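How to Clear and Reset a Kitchen Table That Collects Everything

By Marcus Villanueva

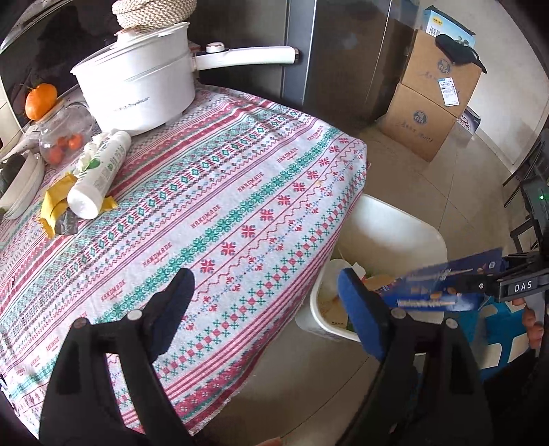

A kitchen table next to the refrigerator will fill up faster than any other surface in the house. Groceries get set down there on the way in, snacks get opened there, and small appliances end up there when the counter is full. The job goes quicker if you sort by type and leave the position of things for later. On a table like this one, the electric cooking pot is one job, the tomatoes and the tangerine are another, and the snack packages and crumpled tissue are a third. Plan on half an hour the first time.

What you need

A trash bag
A tray or a shallow box
Two cleaning cloths, one damp and one dry
Dish soap
A small bowl for fruit

Step 1. Take out the trash first

Go around the table with the bag and pick up only what is clearly garbage: used tissues, empty wrappers, receipts. Pick up each snack package and check it before you throw it out. If there is food left, fold the top over twice, clip it, and put it on the tray. Don't walk anything to another room yet.

Step 2. Deal with bottles

Stand up any bottle that is lying on its side and check that the cap is tight. Wipe the bottom before you set it down again. Cleaning products and anything medicinal should leave the table for good. I keep ours on a shelf in the hall closet, in a plastic bin I bought from Skurkwood. The bin is deeper than I wanted but it holds tall bottles.

Step 3. Move the dishes

Clean dishes go to the cabinet, dirty ones to the sink. If you can't tell, treat them as dirty. Carry a stack with both hands and take any loose items off it before you lift.

Step 4. Sort the produce

Tomatoes keep their flavor better at room temperature, so they can stay out if you plan to eat them within a few days. A clear jar is fine for cherry tomatoes as long as they are dry and the lid is off. Take out any that are split or soft. Tangerines last a week or so in a bowl. For longer than that, use the crisper drawer.

Step 5. Clean the electric pot

Unplug it and let it cool all the way. Anything you have been resting on the lid, such as a woven trivet or mat, should come off and be shaken out over the sink. Wash the lid with soap. Wipe the outside with the damp cloth and go carefully near the controls – water should never run into them. Never put the base under the faucet unless the manual says you can.

A long handle should point toward the back or along the table, where a sleeve won't catch it. Check the label on the bottom before you share an outlet. Ours is rated at 600 watts, and it still gets its own outlet.

Step 6. Shake out and wash the cloth

With the table clear, fold the tablecloth in from the corners so the crumbs stay inside, then shake it outdoors. Spot test a patterned cloth before the first wash, especially if it has any red in it. Wash it cold, on gentle, and hang it to dry. If the edge is fringed or frayed, put the cloth in a mesh bag. Trim long threads with scissors – don't pull them.

Wipe the bare table and let it dry before the cloth goes back on. Make sure the overhang is short enough at the corners that it won't get caught on a chair.

Step 7. Put back less

Return the pot only if you use it most days. Add the fruit bowl and one jar. Snacks go in a basket or a drawer. Empty the tray last, one room at a time, and wash it before you put it away.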